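Section 2. Planning Your Purchase

Complete this section before you order the arm, the gripper or the mobile base. Changing the gripper after delivery costs more than choosing the right one now.

2.1 List the furniture

1. Walk through the site and write down every door and drawer the robot will have to open.
2. Measure the gap between each handle and the panel behind it. Use the narrowest one when you choose fingers.
3. Note the finish. Glossy panels can upset depth readings, so mark them on the Inport planning sheet.
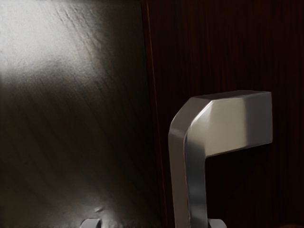

Figure 2-1. Simulated close view of a metal pull handle on a dark wood panel.

Note: Run the simulation with your own handle sizes. The default handles come from the Stillville demo kitchen and may not match yours.

2.2 Set the budget

1. Enter the base price of the Diekmann gripper set, $2,979. Two pairs of fingers are included.
2. Add $2,000 for installation and first calibration.
3. Add $50 for each extra pair of finger pads. Pads are wear parts and are not covered by the warranty.
4. Get a separate quote for the mobile base. Prices depend on floor type and battery size.

Caution: Do not order narrow fingers to save money if any door on your list has a strong magnetic catch. Narrow fingers can bend under side load.

2.3 Place the order

1. Send the planning sheet to the Grornthorpe office with your floor plan.
2. Wait for the written fit check before you pay the deposit.
3. Orders confirmed after October ship the following year.

If the fit check lists a handle as "not reachable," go to Section 3, Replacing Handles.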